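ROB 542 Robot Learning from Demonstration
Handout 5: Collecting bimanual demonstrations
Prepared by Inese Vanags. Lab sections: Osian Voyle, Wosiscombe Building, room 13.

1. Scope

Handout 4 covered single-arm demonstrations recorded by moving the arm directly (kinesthetic teaching). This handout covers two-arm demonstrations with five-fingered hands, recorded by remote control. Read it before the Suretti lab. The derivation of the cloning loss is in the November notes and is not repeated.

2. Choice of input method

Kinesthetic teaching records joint positions on the robot itself, so the recorded motion is always one the arm can reach. It has two drawbacks for bimanual work. The demonstrator's body enters the head camera view, and one person cannot easily guide two arms and two sets of fingers at the same time.

Remote control removes the demonstrator from the view. The operator's wrist poses are mapped to wrist targets for each arm, and finger angles are retargeted to the hand joints. The cost is contact information. Unless force feedback is provided, the operator judges contact by sight, and grasps tend to be tighter and slower than the same grasps made by a person.

Retargeting error is largest at the thumb. Human and robot thumbs differ in base position and range, and a pinch that closes on the operator's hand may leave a gap on the robot. Calibrate with the fingertip pinch pose, both hands, before every session.

3. Asymmetric roles

In many two-arm tasks the hands do different jobs at the same moment. One stabilizes an object or holds it ready while the other carries a tool. The policy must output both actions at each time step, including for the arm that is nearly still. Do not drop the stationary arm from the action vector to save space. Its small corrections are part of the demonstration.
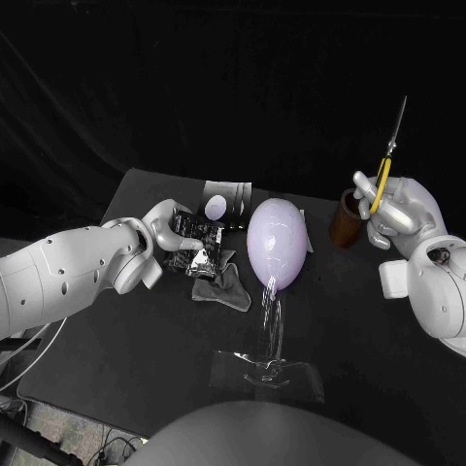

Figure 1. Packet in the left hand, closed scissors in the right.

Tool grasps need particular care. The blades of a pair of scissors are controlled through the handles, and the finger position at the handles determines whether a cut is possible at all. Two demonstrations with the same wrist path but different finger placement should be treated as different grasps and labeled that way in the log.

4. Thin and deformable objects

Packets, cloths and wipes have no fixed shape, so an object pose is a poor state description. Use the camera images and hand joint positions as the observation. Where the task requires both hands on one piece of material, the relative position of the fingertips matters more than the absolute position of either wrist. The Plinier baseline encodes it as a separate input, and the Prydderch baseline leaves the network to infer it from joint angles.

Occlusion is a second problem. When the hands meet over the work, the fingers can hide the pinch point from the head camera. Figure 2 has both hands on a white tissue or wipe, with its lower tip at the top of the lavender egg-shaped object. Consider which fingertip contacts could be labeled from that view alone.

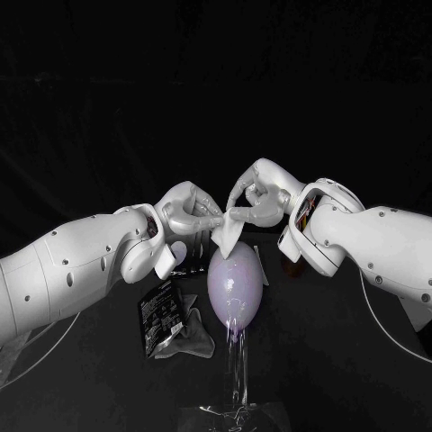 5. Recording procedure

5.1 Home both arms and check that the workspace is clear of people.
5.2 Run the pinch calibration. Repeat if the fingertips fail to meet on either hand.
5.3 Place the objects by hand. Vary their positions between episodes, within reach of both arms.
5.4 Start recording before the first motion and stop after both hands are at rest.
5.5 Mark each episode as success, failure or recovery. Keep all three.
5.6 If a tool is dropped, stop the arms before reaching in.

Recovery episodes are those in which the operator makes an error and corrects it without a reset. They give the policy data on states that clean demonstrations never visit. See the discussion of compounding error in Handout 2.

6. To hand in

Submit the episode log, the calibration file and one page on which of your labels you would not trust, with reasons. Plots of fingertip distance against time should show both hands on the same axis.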